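Flunov Docs
Home | Data Cards | Downloads | Changelog | Contact

# Kahraman Cloth Set

Last updated: January

## What is in this set

The Kahraman Cloth Set is a collection of episodes about tidying soft things at home: shirts, towels, cleaning rags, and similar pieces left on furniture or on the floor. Each episode concerns one piece of cloth and one surface. The set has 244 episodes. It was prepared for people who study how cloth looks when it is bunched, folded or spread, and who need everyday material and not only new cloth from a shop.

The set is maintained by Sang-wook Cho. If you used our older collection, Claltar, please read the section "Differences from Claltar" before you mix the two.

## Folder structure

- `episodes/` — one folder for each episode, with the pictures inside
- `notes/` — one short text file for each episode, written by hand
- `splits/` — the lists for training and testing
- `LICENSE.txt` — please read it before you share any part of the set

The test list holds 90 episodes. No test episode uses a piece of cloth that is also in the training list. The surfaces can be the same in both.

## Fields in the notes

`cloth_color` is one plain word, such as red, gray or blue. We do not use shop names for colors. If a piece has two strong colors, we write the larger one first.

`cloth_state` is one of: spread, bunched, folded, unclear. A piece with a flat part and a raised part is marked by what covers more of it. This is a judgment, and two people can disagree. Nearly 3 percent of the notes say unclear, and we left them so.

`surface` is also a plain description, such as "gray fabric" or "light table". In the first version we wrote sofa, chair or carpet, but from close distance these are easy to confuse, so now only color and material are given.

`label_visible` is yes when a sewn label or tag can be seen in any picture of the episode. It does not mean that the text on it can be read.

## Red cloth on gray fabric

Users ask about this group more than others, because strong red on pale gray looks like an easy case. The outline is indeed easy in most pictures. The inside is more difficult. The red becomes almost pink where light falls on it and goes to dark crimson in the creases, so a simple color threshold will cut one piece of cloth into several regions. We recommend to check your masks by eye for this group — the folds near the top edge especially.

The gray fabric has small lighter and darker flecks. Please do not smooth them away before you compare surfaces.

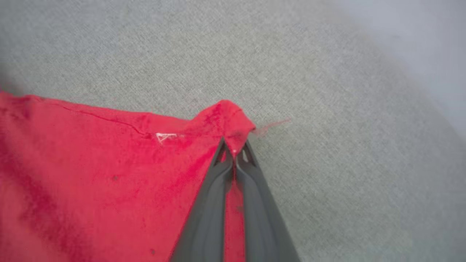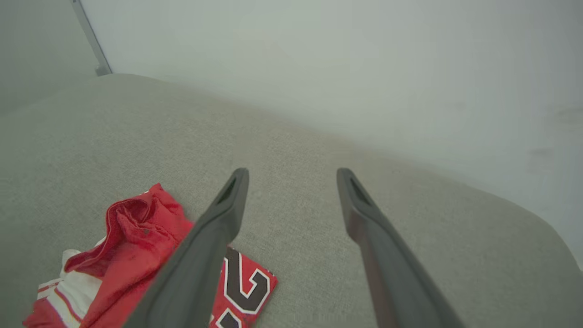
## Differences from Claltar

Claltar had only folded pieces on a white table. The field `cloth_state` did not exist there. If you join the two sets, fill this field with "folded" for all Claltar episodes and keep the original episode numbers. The split lists are not compatible, so please make new ones.

## Known problems

- In 2 episodes the notes file was saved with a wrong line ending. Most editors open it without trouble, but some scripts stop.
- The word "rag" and the word "towel" are both used for small pieces without a clear rule. We will choose one of them in the next version.
- The download from the Kornley mirror is slow in the evening. The content is the same as on the main page.

## How to report a mistake

Write the episode number, the name of the field, and the value you think is correct. Please send one message for each episode — it is easier for us to follow.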